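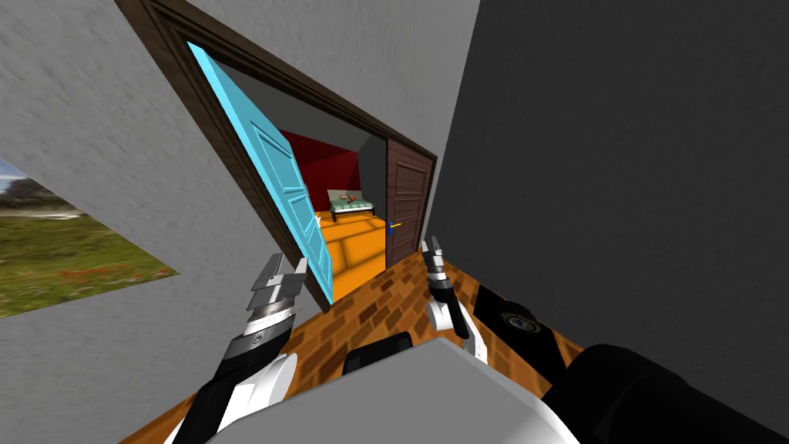 Verna Whitlock hielt uns schon beim ersten Workshop entgegen, dass man über neue Arbeit erst reden solle, wenn die alte richtig beschrieben sei. Wer morgens um sechs mit dem Wagen über den Flur gehe, treffe vor jeder Tür eine kleine Entscheidung, und davon stehe in keinem Reinigungsplan etwas. Sie wolle sehen, ob die Maschine diese Entscheidungen überhaupt zu Gesicht bekomme.

Der Einwand hat den Verlauf der Studie stärker geprägt als unser ursprüngliches Protokoll. In Gindville betreibt Trolemier drei Boardinghäuser, in denen der Zimmerservice schrittweise durch zweiarmige mobile Roboter unterstützt werden soll. Bevor ein Gerät auf den Flur kommt, werden die Abläufe in der Simulation Drornero durchgespielt, und zwar zusammen mit den Menschen, die die Zimmer bisher allein gemacht haben. An der Erhebung nahmen 16 Beschäftigte teil, alle aus dem laufenden Betrieb und für die Dauer der Sitzungen freigestellt.

5.3 Vom Flur an das Pult: veränderte Tätigkeiten

Abbildung 3 am Beginn dieses Abschnitts gibt eine Ansicht aus der Simulation wieder: die beiden Arme des Roboters vor einem Durchgang mit blauer und brauner Tür, im Raum dahinter ein Bett. Farben und Möblierung wurden absichtlich kräftig und uneinheitlich gewählt, damit sich weder das Modell noch die Teilnehmenden an ein einziges Musterzimmer gewöhnen. Türen nehmen in unserem Material großen Raum ein. Für eine erfahrene Kraft ist eine Tür kaum der Rede wert; am Pult wird sie zu einer Folge von Teilaufgaben, die jemand benennen, ordnen und bewerten muss (Anfahrt, Griff, Drehung, Nachführen des zweiten Arms).

Genau dieses Benennen ist die neue Arbeit, und es hat uns begeistert, wie schnell die Gruppe darin eine eigene Sprache fand! Schon nach wenigen Sitzungen sprachen alle vom »Anklopfen«, wenn der Greifer zu früh Kontakt bekam, und vom »Schultern«, wenn der Roboter eine halb offene Tür mit dem Unterarm hielt. Beide Ausdrücke wurden in das Kategorienschema übernommen und dienen seither auch dem Entwicklungsteam als Bezeichnung für Fehlerklassen. Insgesamt liegen 3000 kommentierte Durchläufe vor, aufgezeichnet über fünf Monate.

Auffällig ist die Verschiebung der Aufmerksamkeit. In den Eingangsinterviews beschrieben die Beschäftigten ihre Arbeit vor allem über Zeit: Minuten pro Zimmer, Abreisen pro Schicht, der Stau am Wäscheraum. In den späteren Interviews geht es viel häufiger um Raum – wie eng es zwischen Schreibtisch und Bett zugeht, aus welcher Richtung man an eine Ablage kommt, was aus Sicht des Greifers von einem Möbel verdeckt wird. Mehrere Teilnehmende berichteten, dass sie danach auch die echten Zimmer anders betraten. Eine von ihnen begann, Stühle vor dem Staubsaugen grundsätzlich zur Fensterseite zu drehen, weil sie das am Pult als günstigste Stellung kennengelernt hatte,
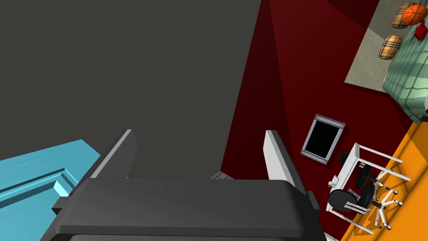 und zwei Kolleginnen aus derselben Schicht übernahmen die Gewohnheit, ohne je selbst an einer Sitzung teilgenommen zu haben. Solche Übertragungen hatten wir im Studienplan gar nicht vorgesehen. Sie gehören für uns zu den schönsten Befunden des Projekts, denn sie zeigen das Können der Beschäftigten von einer Seite, die im Stundenzettel keinen Platz hat.

Zugleich entstehen Belastungen, die sich mit den bisherigen Instrumenten schlecht fassen lassen. Das Sitzen am Pult wurde als körperlich leichter, aber als einsamer erlebt. Auf dem Flur ruft man sich etwas zu, am Bildschirm arbeitet man mit Kopfhörer. Nach längeren Blöcken mit schräger Greiferansicht klagten einige über Schwindel; wir haben die Blöcke daraufhin verkürzt und eine zweite, aufrechte Ansicht zugeschaltet, die jederzeit gewählt werden kann.

Offen ist die Einstufung. Wer Durchläufe kommentiert, leistet Anlernarbeit, wird in allen drei Häusern aber weiterhin nach der Gruppe für Zimmerreinigung bezahlt. Trolemier hat zugesagt, die Tätigkeit neu zu beschreiben, und die Teilnehmenden haben dafür einen eigenen Entwurf vorgelegt – er ist präziser als unserer. Wie sich das auf die Dienstpläne auswirkt, behandelt Abschnitt 5.4.

Finn Teuber, Dezember

Verwandte Beiträge
Zimmerwissen: Interviews mit Beschäftigten in Gindville
Greifen, Halten, Warten – Fehlerklassen in Drornero
Wer lernt hier wen an? Werkstattbericht aus dem Projekt Kandasamy

Kontakt | Alle Rechte bei den Autorinnen und Autoren | Nach oben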